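From: Stojanovska
To: grippers list
Date: December 24, 2025
Subject: Re: left jaw creeping shut after warm-up

Someone on the list wrote:

> We've got 2 pairs here and the left one closes by itself once it's been on a while. Firmware or hardware? The Skuleo page says 900 cycles between checks and we're nowhere near that.

Hardware, I'd say, because we had exactly this at Sumska in May! Ours went at cycle 311, so I wouldn't put much faith in the 900 either. Our logs show the jaw reading fully open while it was 23 mm off (the encoder collar had slipped on its shaft, cheerful as you like).

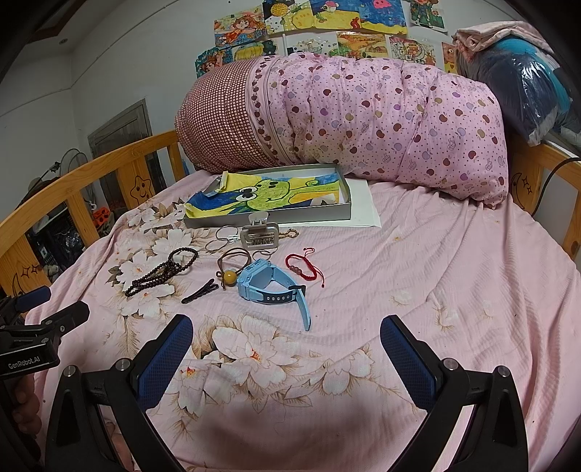 Creep is a nuisance with blocks and cups, but it gets nasty with anything stringy. A coiled strand of beads like the brown one on the bed, or that red cord bracelet with its long end trailing off, will slide down between the pads, and a jaw that thinks it's open just keeps squeezing. We snapped a necklace that way and I got a pinched thumb into the bargain. So please, power off before you pull anything free, even if the screen swears the fingers are wide apart.

The fix was dull: collar off, clean the shaft, new grub screw, thread lock, then zero it again with the jaws held open by hand. Do both sides while you're in there.

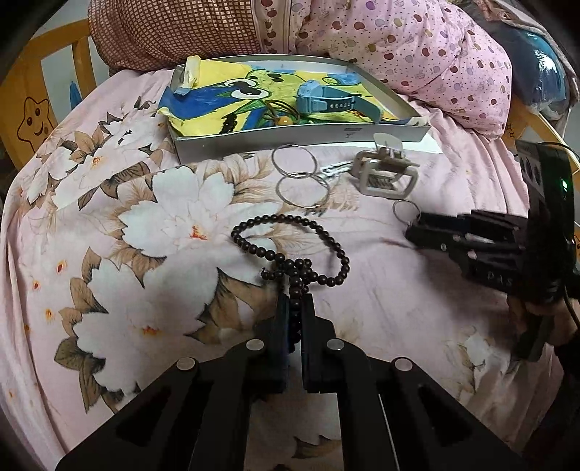
Datus wrote back off-list that thread lock alone didn't hold on theirs, and that they had to file a small flat on the shaft before the screw would bite. Worth a go if yours slips a second time. I've still got the old collar in a drawer if anyone wants measurements.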